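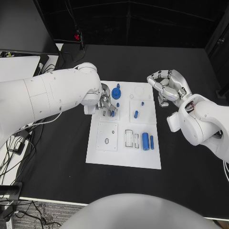 Left gripper over the short peg, right hand held clear of the board.

From: Rongrong Xie
To: teleop list
Subject: Re: peg board, left arm only?

Simin Ebrahimi wrote:
> Are you still recording the peg board with both arms live? On
> Tendura we got a lot of drift in the idle hand, and it
> ended up in the training set.

Both live, yes. The idle hand's joint targets are frozen at the start of each episode and released by the pedal. The operator can still move that glove, but nothing is sent.

Current count is 1230 episodes, 26 rejected. Most rejects are the gripper closing before the wrist is vertical over the small square plate. Slowing the master by a factor of 4 on the final descent helped with the short peg. I have not tried it on the two upright cylinders.

Sieglinde, can you post the Zeklow pedal mapping? Mine is from April and the release is on the wrong channel.

Rongrong

2 replies | 0 shares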